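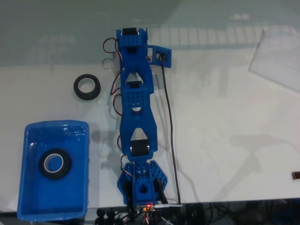
Blue tray with a roll of black tape, left side of the white table.

Bultholm Members' Forum > Workrooms and Furnishings > Tabletops and Small Storage

Topic: Trays for tape on shared tables - proposed wording

workroom_desk
Posted May 10, 2024

Members are invited to comment on the following wording, which would be added to the workroom rules for the Plokeck building:

"Tape in current use shall be kept in a tray on the table. Tape not in current use shall be returned to the wall cabinet. No roll shall be left directly on the tabletop overnight."

The tray under consideration is a rectangular blue plastic one, placed near the corner of the table. The rule would apply to Rooms 202 and 237. Comments will be taken here for 29 days.

northbench
Registered member

I support the first two sentences. The third should be reconsidered. A roll of tape laid flat on a table for one night does no harm that I have been able to find, and a rule that is broken every evening weakens the others.

hallway_b
Registered member

With respect to the previous post, harm has been found. The Turunen tops in Room 237 were fitted in December, and two of them already carry rings of adhesive where rolls were left on their sides under other items. The residue comes off with rubbing alcohol, but the surface is duller afterward. I would keep the third sentence as written.

northbench
Registered member

Were those rings left by the black tape or by the double-sided carpet tape? They are different products. The carpet tape oozes at the edges in warm weather and should never have been in that room.

hallway_b
Registered member

I cannot say which tape it was. The rule as drafted does not distinguish between them, and I see no advantage in asking members to do so at the end of a session.

plain_ledger
Registered member

A question on scope. There is a second black ring in the photograph, on the white surface above the tray. It may be another roll of tape or it may be a rubber ring. If it is tape, the photograph shows the rule half followed. If it is a rubber ring, the draft says nothing about it at all. Should the wording read "tape and similar small items"?

workroom_desk

The desk would prefer to avoid "similar small items." That phrase was used in the old drawer policy and produced a long exchange over whether a stapler was similar to a tape measure. A list may serve better: tape, rubber rings, cable ties, pencils.

quietcorner
Registered member

Please leave pencils out. A tray with pencils in it becomes a pencil tray within a week and the tape goes back on the table.

On the choice of tray, I would ask that the size be fixed before any are purchased. We bought 3 of the Skika shallow trays for the cutting room and the wide packing tape stands above the rim, so they cannot be stacked at the end of the day.

northbench
Registered member

The Skika deep tray stacks correctly. It takes up more of the table, however, and the tables in 202 are narrow. I would place one tray per table and no more.

plain_ledger
Registered member

Agreed on one per table. I would also ask that the position be stated. A tray at the front left corner is convenient for a right-handed person who holds work with the left hand, but it is the first thing a sleeve catches. Farther back is safer.

hallway_b
Registered member

I do not think position belongs in a rule. People will move the tray to where they need it - that is the purpose of a tray.

quietcorner
Registered member

I agree with hallway_b on this point. The color could be settled instead. Blue is easy to find on a white top, and the clear ones in the print room are regularly overlooked and have things set down on them.

workroom_desk

Thank you. The revised draft reads:

"Tape, rubber rings and cable ties in current use shall be kept in the tray provided, one tray to each table. Items not in current use shall be returned to the wall cabinet. No roll of tape shall be left directly on the tabletop overnight."

Tray size is referred to purchasing, with a note on stacking. Position is left to the user.

northbench
Registered member

My objection to the last sentence stands. I would accept "should" in place of "shall."

hallway_b
Registered member

I would not.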